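Open day at the Naswood planning office

December 6, 2021

The planning department in Naswood opened its doors to residents for an afternoon, and I went along because the Flakine site is at the end of my road. Flakine is the old depot where Rimum wants to put up 255 homes. The application has been in since July and the decision is due from the planning board early next year.

You sign in at the front desk, get a sticker and wait for a group to fill up. Ours was small. We started in the records room, where the paper files for everything before the switch to online applications are still kept on rolling shelves. Staff will pull a file for you if you give them the street and the year. Copies cost extra, and large drawings have to be ordered.

Next came the duty desk. Anyone can walk in and ask whether an extension or a change of use needs permission. I asked about notification letters, as several people on my road never had one about Flakine. The rule is that letters go to every address within 200 metres of the site boundary. My house is just outside that, and so is most of the road. A site notice is meant to cover everyone else, but it was put up on the depot gate, on the side where there is no pavement.

After that we went over to the Vanags building, across the car park, which the council lets out as workshops and small offices. It was approved as light industrial space under the last local plan and it is often brought up at board meetings when people argue about keeping employment land.

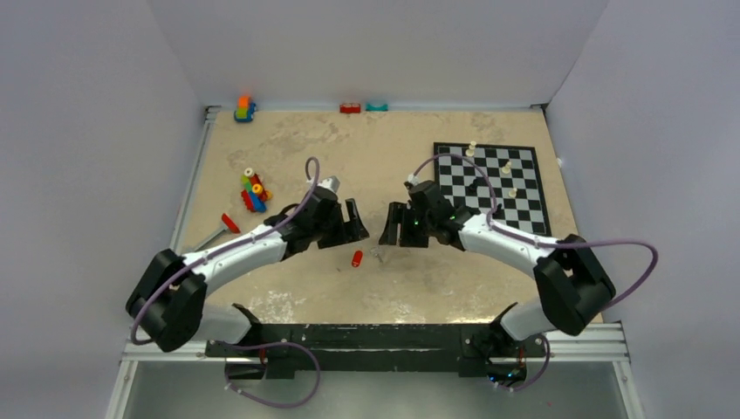
Two robot arms over a worktop.

The units are bigger than I expected and the corridors are wide enough for a pallet truck. Rents are set each year by the council. There is a waiting list for the ground floor, and upstairs is harder to let on account of the goods lift.

The last stop was the board's meeting room. The public seats are at the back and the sound is poor there, so sit near the aisle if you go. Speakers get three minutes each and have to register by noon the day before. Board members are appointed by the council leader, and 2 of the seats come up for renewal in the spring. I asked how those are advertised and was told the notice goes on the council website, under Governance, with a form to fill in.

The Flakine file is open to view at the duty desk in the mornings. The reference to ask for is 2202. Written comments can be handed in there or sent by post, and they need your name and address on them to be counted.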